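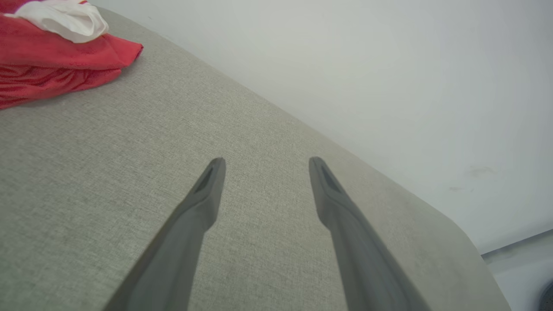 **Is the Stadska van using more fuel since we switched it to the depot pump?** The fill-ups so far point to a difference of 4 liters per 400 km, and that is small enough to be the tank not getting topped off to the same level each time.

February, 7:40 am

Went back through the fuel slips for the van before the phones started. Odometer distance since the last full tank is 492 km. Slips put it at 67 liters, so 13.6 liters per 100 km. The autumn figure in the old notebook was 12.6. Cold mornings and short runs out to Sekside will account for part of that, but I don't want to guess how much.

Things that are not the same between the two sets:

- Winter tires went on between them.
- Autumn fills were at the Enier station on the ring road. The recent ones are from the depot pump.
- Skarphéðinn has been doing the Zoëga deliveries, with the engine idling at the loading door. I did them in autumn and shut it off.

Price side: Enier put diesel up twice this month and the depot contract only moved once, so the depot is still cheaper per liter. Even with the worse consumption we come out slightly ahead. If the contract price gets reset in spring that could go the other way. Need to find the letter with the reset terms; it was in the blue folder and isn't now.

Depot pump meter: checked the sticker, calibration is in date. Skarphéðinn Eskildsen says the nozzle clicks off early when the tank is near full and he squeezes in a bit more by hand. I stop at the first click. So our fills don't match and the last few entries can't really be compared one to one.

From now on, everyone please:

1. Fill to first click and stop.
2. Write the odometer reading on the slip before driving off.
3. Note the driver's initials. Two slips have none.

11:15 am. Tire pressures checked, front left was low, the rest fine. Pumped it up and wrote it on the card in the door pocket. Will look again after the next Sekside run in case it has a slow leak.

Not touching the injector question until there are more tanks filled the same way. Spreadsheet has a new column for which pump.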